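Galería: probando pinzas de mano en Grarkach
Mar 24, 2023

Llevábamos semanas con ganas de comparar en serio las dos parejas de pinzas de mano que tenemos en el taller, la Bite y la Beltik, y por fin le dedicamos una tarde entera (bueno, tarde y parte de la noche, que Jaqueline Medrano no se quería ir sin repetir las sillas). Dejo la foto y unas notas sueltas para quien ande dudando entre una y otra. 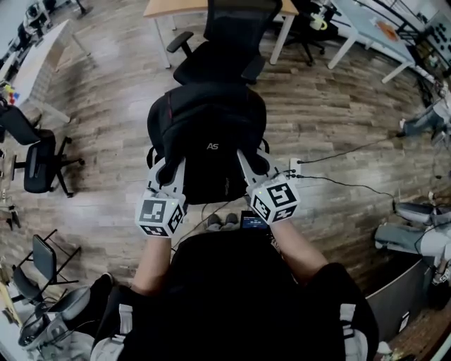
Una pinza en cada mano y el respaldo de la silla gamer bien cogido por los dos lados. Los cubos blancos con los códigos en blanco y negro van encima de cada pinza.

Lo de las sillas empezó como un capricho mío y acabó siendo la prueba que más nos enseñó. Con piezas pequeñas las dos parejas se portan casi igual, pero cuando toca mover algo grande y acolchado, y encima con las dos manos a la vez, ahí se nota todo: el peso en la muñeca, los dedos que resbalan por el borde, el cable que te tira justo cuando giras. Yo salí con el antebrazo hecho polvo, aviso.

En total grabamos 146 agarres entre las dos parejas, y Ruan Naidoo se los está revisando uno por uno con una paciencia que yo no tengo. La Beltik cierra más suave y cansa menos, eso lo notamos todos enseguida. La Bite aprieta con más ganas y en los respaldos me dio más confianza, aunque el gatillo está durísimo y a la media hora ya estaba buscando excusas para parar a por café.

Otra cosa que no esperaba: el seguimiento de los marcadores se pierde muchísimo más al agacharse que al girar. Si metes la pinza por debajo del asiento, el cubo queda tapado y adiós, hay que repetir. Probamos a subir la cámara un poco y mejoró bastante, pero me falta probarlo con calma y con otra lente.

¿Con cuál me quedo? De momento con la Bite para muebles y la Beltik para sesiones largas de mesa. Jaqueline dice que estoy loco y que la Beltik gana en todo, así que ya veis el ambiente, ¡habrá revancha! En julio nos llegan los dedos nuevos de Trindora, más anchos y con goma, y repetiremos las sillas con ellos.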